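Chapter 4
Setting the Table: Household Chores as a Test for Machines

Learning goals

After reading this chapter you should be able to explain why a chore that takes a person a few seconds may still be hard for a machine, to divide a simple chore into its parts, and to judge a claim about a "home robot" by asking what exactly was done, where, and with how much human help.

Opening case: The front room

Many students come to this course with the impression that the question is already settled. They have watched short films in which a machine folds a shirt or pours a drink, and they ask why they cannot buy such a machine. Others have tried a robot vacuum cleaner, found it stuck under a chair, and decided that the whole field is a joke. Both groups are judging from too little. In this chapter we stay with one modest chore, the laying of a place at a table with a cup, a fork and a spoon, and we look at it slowly.

The notes that follow were written by Margit Solberg during a stay of several weeks with a family who had agreed to let a two-armed machine work in their front room. They are printed with small corrections only.

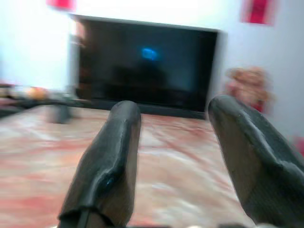
Vokness, November

The machine has two arms and a gripper on each. I had expected that the arms would be the interesting part. After one morning I think the room is more interesting. In our laboratory at Skjelbred we have a gray table, fixed to the floor, and a gray wall behind it. Nothing shines. In the family's room there is a television with a big dark glass, and there are red decorations on the white wall. The table has a top with a marble pattern, and the pattern runs in every direction.

I tried to look at this table as the machine must look at it. A vein in the pattern is long and thin. A fork handle is also long and thin. I know at once which is which, and I cannot say how I know it. When the gripper moves fast, the view from the wrist becomes only smears of color, and then I would not know it either. The operator told me that they use the wrist view mainly when the arm is slow and near to the object. I wrote this down because our students always ask for more cameras, and perhaps they should sometimes ask for a slower arm.

The grandmother of the family asked me at lunch if the machine can wash the cup afterward. I said no. She asked if it can dry the cup. I said no again, and she gave me more soup.

(End of the first note.)

4.1 What the chore consists of

When we say "lay the table," we speak as if it were one action. For a person it nearly is. For the engineer it is a chain, and the chain is only as good as its weakest part. The machine must find the cup, the fork and the spoon. It must choose a place on each object where the fingers can close. It must approach without pushing the object away, close with a suitable force, lift, carry, lower, and open again. At the end it must judge whether the result is acceptable.

The objects look harmless, but each brings its own difficulty. A translucent plastic cup lets part of the light through, so the camera receives a mixture of the cup and whatever is behind it. Such a cup is also light in weight, and a small touch at the rim can tip it. Steel cutlery reflects the lamps in the ceiling, and the bright line on the handle moves when the camera moves. A fork or a spoon lying flat leaves very little room for a finger to come under it. People solve this last problem by pressing on one end or by dragging the piece to the edge of the table, and we do so without a thought.

Then there is the question of what "correct" means. If the fork and spoon lie side by side at the right of the cup, both pointing to the far side of the table, most of us would accept this as tidy. Some families would want the fork at the left. A machine has no opinion in this matter, and somebody must supply one.

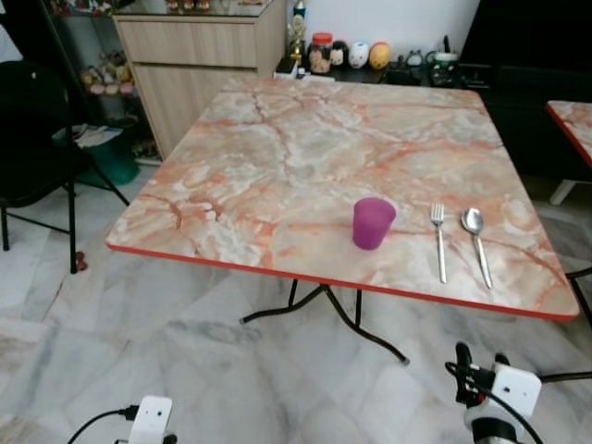

4.2 How success is reported

The word "works" causes more confusion in this field than any technical term. Consider a trial by the company Grellik with its household machine, the Gesto. The first report gave 64 attempts at placing a spoon, of which 13 failed. A reader may feel that this is rather good. A reader who imagines a restaurant, or only a family with children, may feel that it is terrible. Both are looking at the same numbers.

It is therefore necessary to ask further questions. Did a person put the objects back at the same starting points before each attempt? Was the table the same one that was used for training? Was an operator guiding the arm by hand, or did the machine decide its own movements? An arm holding a spoon upright in its fingers looks the same in both cases, and a photograph cannot tell you who was in charge of it.

The later report from Grellik was based on 3929 attempts in several homes. It is more useful to us, mainly for the reason that the failures were described in words. The spoon turned in the fingers. The fingers closed on the table edge. The fork was carried well and then released a little too high, so that it bounced. None of these is dramatic, and each one needs a different repair.

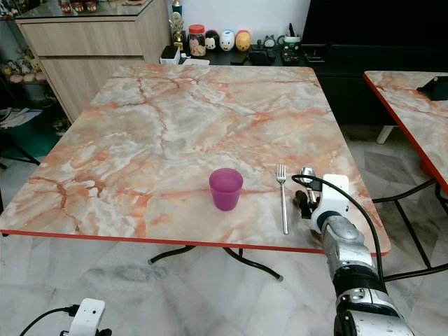
A person who lays the table corrects such small errors while they are still happening. If the spoon begins to turn, the thumb moves. We feel the slip before we see it, and the hand answers before we have time to form a plan. Machines with only cameras learn about the slip late, and sometimes they do not learn about it at all. For this reason section 4.3 is given to touch, and to the different materials that have been tried for fingers.

We should also be fair to the machines. In 2014, when the first version of this course was taught at Skjelbred, the exercise for this week used a wooden block on a bare board, and the students were pleased if the block was lifted once before the class ended. Work in a furnished room was not proposed, even as a project. The answer to the question "can they do it yet?" has moved since then, though it has moved differently for different chores. Carrying a cup over a short distance is in fair condition. Sorting a full drawer of mixed cutlery is much less so.

Before you continue, lay one place at your own table with your eyes closed. Do it slowly, and write down each moment in which your fingers told you something. Keep the list. You will need it for the exercises in section 4.3.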